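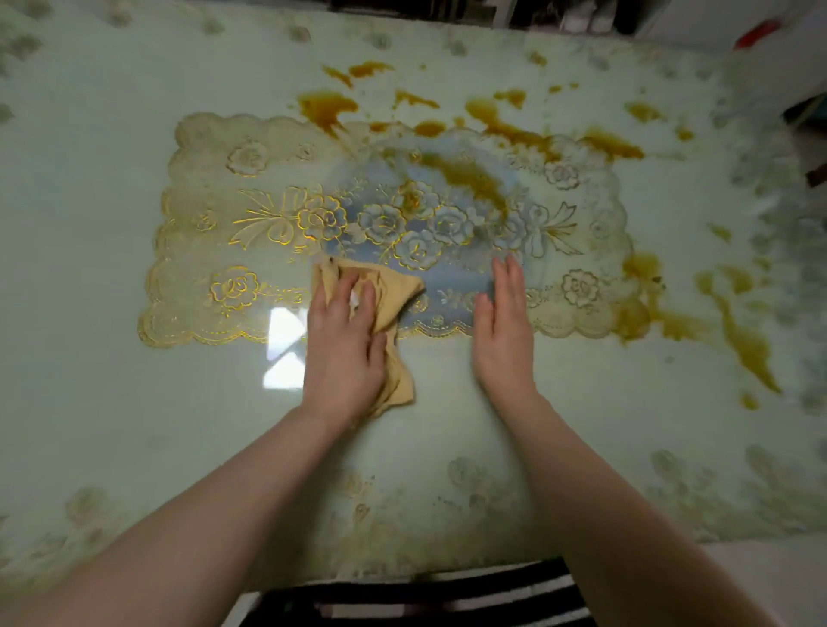 Lineris Industrial Supply
Joint Operations Meeting -- Transfer of the Prirkon Stockholding
Minutes

Held at the Finton branch, upstairs meeting room. Opened 9.10 am.

Represented: Lineris (purchasing, warehouse, accounts, sales desk), Prirkon (works stores, production planning), Kadrić Freight (by phone, items 3 to 6 only).

Apologies: Lineris credit control. A written note from credit control was tabled under item 5.

1. Minutes of the previous meeting

Taken as read. One correction: under "Bar and section", the minimum holding of 50 x 50 angle was recorded in lengths. It should have been recorded in tonnes. Purchasing will reissue the page. Accepted with that change.

2. Matters arising

2.1 Bin labels. The warehouse has finished relabelling the fastener aisle. Bearings and power transmission are still on the old Prirkon labels, which scan but return the superseded code. The sales desk has been keying these by hand. To be finished before the December stocktake.

2.2 Forklift access at the works. Prirkon has moved the scrap skip away from the west roller door. Closed.

2.3 Supplier rebates. Carried forward. Purchasing has written to the abrasives and cutting tool suppliers asking that volume bought under the Prirkon account number before the transfer be credited to the Lineris total. Two have agreed. The others have not answered. Accounts noted that the rebate year for cutting tools closes first and should be chased first.

2.4 Test certificates. Prirkon stores confirmed that the mill certificates for existing plate are on paper, filed by heat number, in the compactus outside the planning office. Lineris files by purchase order. It was agreed not to refile. New receipts will be scanned with both references and the old folders will stay where they are until the plate has been used or sold.

3. Stock transfer

3.1 The warehouse reported on the count. Of the lines on the original Prirkon list, some 400 have now been matched to a Lineris code. A further group has no match and falls into three kinds: items made to a Prirkon drawing, items from suppliers Lineris does not deal with, and items nobody at either site could identify from the card. The first kind will be coded with the drawing number as a suffix. The second will be referred to purchasing. The third will be set aside in the caged area and looked at by Prirkon maintenance.

3.2 Wire rope and rigging. The count was held over. Part drums were entered on the card at their original length and need to be run off and measured. The sales desk asked that no part drum be offered to customers until this is done. Agreed. Prirkon noted that two of the drums belong to the crane contractor and should never have been on the list. The warehouse will tag them and take them off.

3.3 Obsolete stock. Purchasing proposed that anything without movement in four years be written down to scrap value at the date of transfer. Prirkon objected in respect of gearbox spares for the older rolls, which move seldom but which have a long lead time. After discussion it was agreed to write down on that basis but to exclude items on a critical spares list, to be supplied by Prirkon planning. The list is to show the machine each part fits. Items listed without a machine will be written down with the rest.

3.4 Valuation. Accounts restated that the transfer price is the lower of last invoice cost and current replacement cost. For structural section the second figure is presently the lower. Prirkon accepted the method but asked that the replacement cost be taken on one named date for all section, and not as each rack is counted. Agreed. Accounts will circulate the date.

4. Replenishment at the works

4.1 The warehouse described the two-bin arrangement proposed for consumables: gloves, flap discs, welding wire, cut-off wheels, anti-spatter, marking crayons and general fixings. When the front bin is empty, the card goes on the rail. Lineris collects cards on the morning run and delivers with the next.

4.2 Prirkon stores reported that the trial in the fabrication bay ran for seven weeks. Stockouts were confined to 1.2 mm wire and 125 mm discs. In both cases the card had been left in the bin. Stores considers the bin quantity for discs too small in any event and asked for it to be doubled. Agreed.

4.3 There was some discussion of whether night shift should be able to draw directly from the back bin. The warehouse had no objection provided the card is railed at the time. Prirkon planning was against it -- the back bin is there to cover the delivery interval, and if it is treated as working stock the interval is not covered. Left as is. Night shift continues to use the after-hours cupboard, and the cupboard is to be added to the morning run.

4.4 Delivery frequency. Kadrić was asked to quote on a second run leaving Finton after midday, for urgent plate and section only. The morning run would be unchanged. The sales desk estimated that the second run would be needed on fewer than half of working days, and put forward a standby arrangement charged per call in place of a fixed daily rate. Cut-off for orders would be 11.30 am, with the saw to be booked by the sales desk and not by the driver.

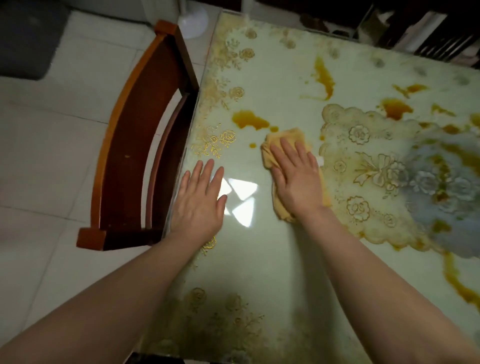

Kadrić replied that a per-call rate was possible but would not hold a vehicle. If the flatbed was out when the call came, the load would go on whichever truck was next free, and long lengths could not go on anything shorter than the flatbed. A fixed rate was the only basis on which a departure time could be promised. It added that loading at Finton had been slow on recent mornings and that its quote would assume bundles strapped and ticketed before arrival.

4.5 The warehouse accepted the point on ticketing. Bundles are being strapped the evening before but ticketed in the morning, when the printer is shared with the counter. A second printer has been asked for. Kadrić will quote both ways and show the waiting charge separately.

4.6 Purchasing asked that whichever option is taken be reviewed after the first full quarter, with actual departure times logged by the gatehouse. Agreed.

5. Accounts and credit

5.1 The note from credit control was tabled. It lists 13 customers who held trade accounts with the former Prirkon counter and who also hold an account with Lineris. In most cases the limits differ. Credit control recommends a single account at the Lineris limit, with any balance owing to Prirkon to remain with Prirkon and to be collected by it.

5.2 The sales desk was concerned that some of these customers are used to buying section on Prirkon's longer terms and will notice the change at the first statement. It asked that they be written to beforehand, and that the letter come from both firms. Agreed. Accounts to draft. Prirkon asked to see the wording before it goes out.

5.3 Cash sales over the Prirkon counter have stopped. The float has been banked and the terminal returned.

5.4 Consignment. Prirkon asked when title passes on goods in the works bins. Under the draft agreement it passes when the card is collected. Prirkon had understood that it passed on use. Accounts pointed out that for consumables there is no practical way to record use, and that the difference at any month end would be no more than the contents of the front bins. Prirkon will take the clause back to its own accountants. Plate and section are not affected, being invoiced on dispatch.

6. Plate saw and profile cutting

6.1 The blade guard interlock on the Finton saw has been replaced. The saw is back in service. Length tolerance was checked against a steel rule on five cuts and was within the quoted figure, though consistently on the long side. The stop will be reset.

6.2 Profile cutting for Prirkon jobs stays with Prirkon. Lineris will supply full plates and take back offcuts only where they are square, marked with the heat number and larger than the size to be set by the warehouse. The warehouse is to set that size before the next meeting. The question of what credit is given for returned offcuts was raised and not settled. Purchasing favours scrap rate plus a handling allowance. Prirkon favours a fixed proportion of the plate price.

6.3 Paint marking. The end colours in use at the two sites do not agree for grade 350. Finton's colours will apply. Bars already painted at the works are to be resprayed as they are moved, with no separate exercise. Until then, pickers are to go by the stamped tag.

Kadrić left the call at 10.45 am.

7. Other business

7.1 Catalogue. The next printed catalogue closes for changes at the end of the month. Purchasing will not include any Prirkon drawing items. Section tables are to be reset with mass per metre in the second column, as in the older edition. The sales desk has had complaints about the present layout.

7.2 Signage. The Prirkon trade counter sign is still up on the road frontage. Prirkon to remove it, or cover it if the lift is not available.

7.3 Phones. Calls to the old counter number are diverting to the Finton warehouse and should divert to the sales desk. Lineris to correct with the carrier.

Actions

Purchasing: reissue corrected page; chase rebates, cutting tools first; review unmatched supplier lines.
Warehouse: finish bearing and power transmission labels; measure part drums; tag and remove the crane contractor's drums; set minimum offcut size; reset saw stop.
Accounts: circulate valuation date; draft customer letter.
Sales desk: midday cut-off procedure, including saw bookings.
Prirkon stores and planning: critical spares list with machine references; counter sign; response on the title clause.
Kadrić: quote for second run, fixed and per call, waiting charge shown separately.

Next meeting at the works, planning office, 9 am. Date to be advised once the wire rope count is in. Safety boots are required from the car park onward.

Closed 11.20 am.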